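Zudari two-arm folding cell: a long-term review
8 Nov 2019

I bought the Zudari cell to fold T-shirts. For the first 42 days it mostly taught me to bolt things to a table. The arms went on without much swearing, but the manual's setup page is one drawing and a cheerful arrow. Set both grippers to the same height over the cloth before you teach a single pick. Mine differed, and one side kept grabbing air. A plain white tee with a big fuzzy "Chinese" patch makes a good test shirt, thick on one side and floppy on the other.
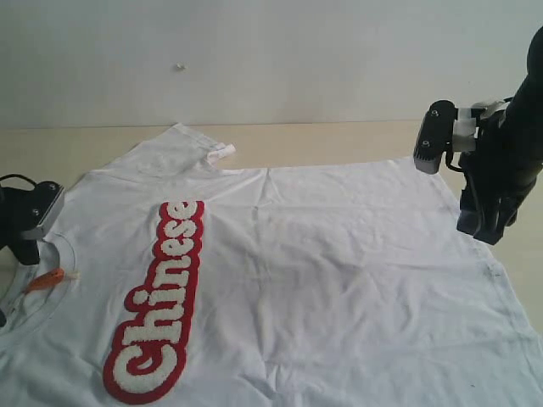
Folding and re-teaching

The fold program takes 48 taught points, and you will get to know them all personally. The patch end stacks up stiff while the collar end wanders, so expect a bundle with opinions. I'd call mine a rough rectangle and leave the adjective in.

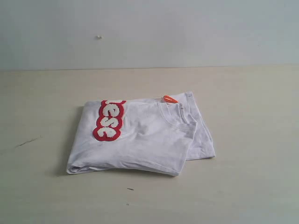
Do you need the Cludano calibration plate?
Only if you move the arms often. Mine stay bolted down, and a steel ruler has done the job so far.

Upkeep

Wipe the fingers before every run. I skipped this for a while, out of optimism. The wrist camera is the best part of the package for checking a grip up close, and it is merciless about brown flecks along a hem.

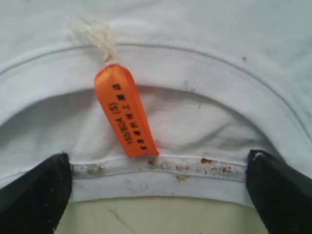 I also retighten the finger screws every 2000 cycles, which the manual suggests in a footnote, in gray type. The spare fingers from Palamarchuk fit fine and cost less than Zudari's own. Four stars, one withheld for the arrow.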